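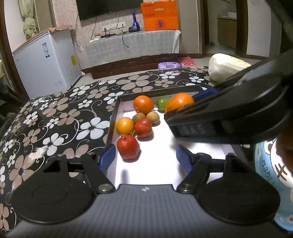

Albums > House and kitchen > August > Fruit tray

Fruit tray, August

Posted August 14, 2024

Quick one this time, no time to sort the rest. The garden pictures and the Kandby weekend are coming when I get a free evening — promise. Captions are short, the notes under are mostly for the people who wrote in asking about fruit and trays after the May album. You know who you are.

1. Fruit on the black and white tray, flowered bedspread underneath. Pomegranate nearest, crown up, oranges toward the back, lime half hiding. Love that deep red against the white bottom of the tray.

Notes, in no order

Oranges. From Coelho, the stand at the far end of the market, not the one by the parking lot. Go early. By eleven the good ones are gone and you get the soft ones with the dent. Heavy for their size is what you want, color doesn't tell you much.

Limes. Always buy more than I need and always run out. Small ones have been better than the big ones all summer, thinner skin, more juice. 2 for a pitcher of water, more if it's hot.

Pomegranate. Several people asked how I open them. Score around the crown, lift it off like a lid, then cut down along the white ribs and pull it apart. Do it in a bowl of water or wear somthing dark. Seeds keep a few days in a jar in the fridge. One I weighed last week was 351 grams whole and gave me less seeds than I'd hoped.

Red ones. Plums this month have been up and down. Dornia had a nice box, sweet right to the pit, then the next box was like chewing a tennis ball. Leave the hard ones out on the counter in a paper bag, not the fridge.

Trays. Yes there are handles on some of them, no I don't like handles. A raised rim is the thing — round fruit rolls the second you pick a tray up. White bottom shows every drip of juice, but it wipes off in a second and the fruit looks so much better on it than on wood. Fasto used to have a decent shelf of plain trays, last time I looked it was all gold trim and slogans.

Washing. Cold water, dry with a towel, don't stack anything damp. Citrus on the bottom if you have to stack, soft fruit on its own.

Flowered bedspreads. Got three messages on this subject, so: dark background, big flowers, hides everything. Inside out in the machine, cold, line dry in the shade or the black goes brown. Mine shrank a bit the first time because I was in a hurry and used the dryer. Don't.

Marmalade recipe is still not typed up, sorry. It's 300 grams of sugar to the small pot, that's the part everyone asks for. Rest of it when I find the card.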